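Emptying the blue folder cabinet

The cabinet under the big table was the last thing on my list this fall, and I put it off until a Wednesday in November when I had the whole afternoon free. It holds paper, mostly. Statements, manuals, tax things, the house paperwork from when we moved to Grolside, and a lot of envelopes I kept for reasons I no longer remember.

I bought the cabinet and the table together, so the wood matches. It has two doors and an inside shelf, and it is deeper than you would want for paper. Anything pushed to the back stays there for years. My plan was to take everything out, sort it on the table, and put back only what I would need to find again.

I started with the shelf. I keep the important papers in blue and everything else in whatever was on sale, which makes the first pass quick. If it's blue, it gets opened and read. If it's any other color, it probably goes.
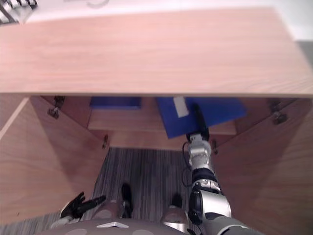 Both doors open, with the flat blue box on the left and the labeled blue folder.

The folder is house and car. The box is medical and school records, and I left that for last because it takes the longest. I went through the folder one sheet at a time and made three piles on the table: keep, shred, and ask about. The ask pile was bigger than I wanted. It had an old warranty from Tandard for a water heater we replaced, and I didn't know if the coverage carried over to the new one. I called, and it doesn't. That went in the shred pile too.

A few rules I used, in case you are doing the same job:

Manuals go if I can find them online. I checked each one before tossing it. Only two had to stay.

Bank statements go in the shredder once they are past the point where I'd need them for taxes. Check what applies to you before you do this.

Receipts stay only if the thing cost more than $400 and we still own it.

Anything with a signature and a seal goes back in the folder, no debate.

Once the table was full I moved down to the floor. I know people say to sort standing up, and my back agrees with them, but the floor is where I have room to spread out. I put the shred pile in a paper bag and the recycling in a carton.
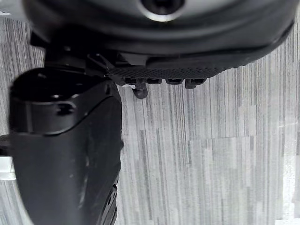

Down at floor level, against the gray.

The shredder is a small Esorel and it needs a rest every few minutes. The manual says it takes 9 sheets at a time. I fed it fewer than that and it was still slow. If you have more than a grocery bag of paper, take it to one of those drop-off places and pay by the pound. I did the math afterward and it would have been cheaper than my afternoon.

While the shredder cooled down I wiped out the inside of the cabinet with a damp cloth, then a dry one. I checked the hinges while I was in there and tightened one screw. The doors had been rubbing a little where they meet - that seems to be fixed now.

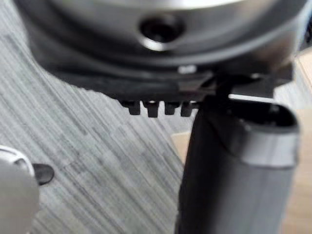
What went back in

I was strict about this part. The blue folder went back on the shelf with its label facing out, and the blue box went next to it. I also bought a Millet document wallet for passports, and it cost me more than I like to admit for something that holds so little. It closes well, though.

I put a single sheet of paper inside the left door listing what is in the folder and what is in the box. It took me ten minutes to write and it is the most useful thing I did all day.
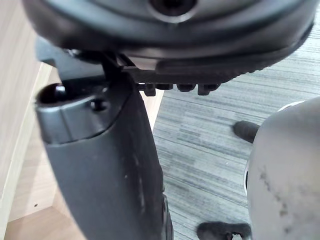
The envelopes I mentioned were the worst of it. Most were empty. One had a gift card in it with $60 left, so I guess I got paid for the work. I spent it on printer ink.

Next is the hall closet, which is coats and one vacuum cleaner that doesn't run. I'll write that one up when it's finished, probably after the holidays.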